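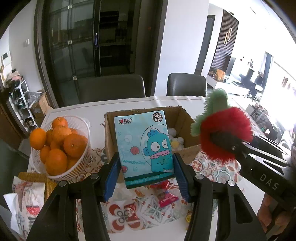
Tissues, with cartoon fish.

Search reviews, columns, people Go

March
By Graziella Marras
4 min read

Tosh review: a sorting office for the furious

I wrote a column last autumn suggesting that grown adults should stop being offended on behalf of scones. It was meant to be a light piece. By teatime I had been called a snob, a class traitor, an inverted snob and (my favourite) "the sort of woman who would put a cushion on a church pew". I do put a cushion on a church pew. I have a bad hip.

So when Mpho Ntuli on the features desk asked if I would try Tosh for a few weeks, I said yes before he had finished the sentence. Tosh is a mail sorter made by a small firm called Stultiria and it is aimed squarely at people whose job is to annoy strangers for money. You connect it to your inbox, it reads what readers send you, and it puts each message in one of 3 trays: Disagrees, Offended and Tosh. The last one is for abuse, chain letters and men who have worked out who really runs the BBC.

Setting it up took most of a morning. The instructions assume you know what a mail server is and where yours lives. I knew neither, and ended up ringing Mylene Manalo in IT, who did it while eating a sandwich. After that I fed it my back catalogue, which came to 2934 messages, every one of them kept on the grounds that I might need them in court.

It had sorted the lot by the time I came back from lunch. I was impressed and then slightly hurt. I had always told people that my readers were split down the middle, and there was the Offended tray, bulging like a suitcase, with Disagrees looking rather thin next to it.

How well does it tell them apart? Pretty well, on the whole. It understands that "I must take issue with your third paragraph" is disagreement and that "I have taken this paper since 1981" is offence. It also spotted, without any help from me, that "with the greatest respect" is never a good sign. Where it struggles is sarcasm. A long letter beginning "What a treat to be lectured on manners by you of all people" went into a hidden folder called Praise, where I found it sitting beside a thank-you note from my dentist.

It also put 113 messages in the Tosh tray that had no business being there. Some were merely in capital letters. A good many came from one reader, Consolacion Talavera, who has been correcting my Spanish for years and is right every time. Tosh had decided that anyone who writes that often about accents must be a crank. I moved her back, and it moved her out again the following week. You can mark a sender as trusted, but the button is under Appearance, next to the font sizes, and I only found it by trying to make the font bigger.

Then there is the suggested reply, which the makers are proudest of and which I would pay extra to have removed. Press it and you get a paragraph in a voice I can only describe as a hotel apologising for the lift. "I'm sorry that my words landed in a way that caused you upset." I have never landed a word in my life. I sent one of these, as a test, to a man who had accused me of hating caravans, and he wrote back asking whether I was unwell.

Hiba Karaki, who has the column opposite mine and gets far worse post than I do, tried it at the same time and likes it more. She writes about things that matter, flags and schools and what people wear to weddings, and some of what comes in is vile. For her the Tosh tray is worth having, as she can leave it shut until someone from the office has been through it. I take the point. If your inbox frightens you, my grumbles about the buttons will seem very small indeed.

My own trouble with it is that I missed the muddle. I like opening a message with no idea whether I am about to be thanked or threatened with a boycott. Once Offended had its own tray I began to save it up for the evening, like a box set, and caught myself writing a line about garden gnomes purely to see the number go up. I took the line out. (Mpho took the line out.)

I should mention the rival, Lulis, which I had on trial a year or so back. It is cheaper and prettier, and it deletes things without asking, including an invitation to a wedding. The couple were offended. I never got to see which tray they would have gone in.

Tosh costs £2 a week, on a rolling arrangement, and cancelling takes one click and a rather needy questionnaire. I've kept it on for now, with the suggested replies switched off. Under Appearance, again.

Good: quick, sound on most complaints, a mercy for anyone with a nasty postbag.
Less good: baffling menus, deaf to sarcasm, bears a grudge against Señora Talavera.
Score: 3 out of 5. Letters to the usual address.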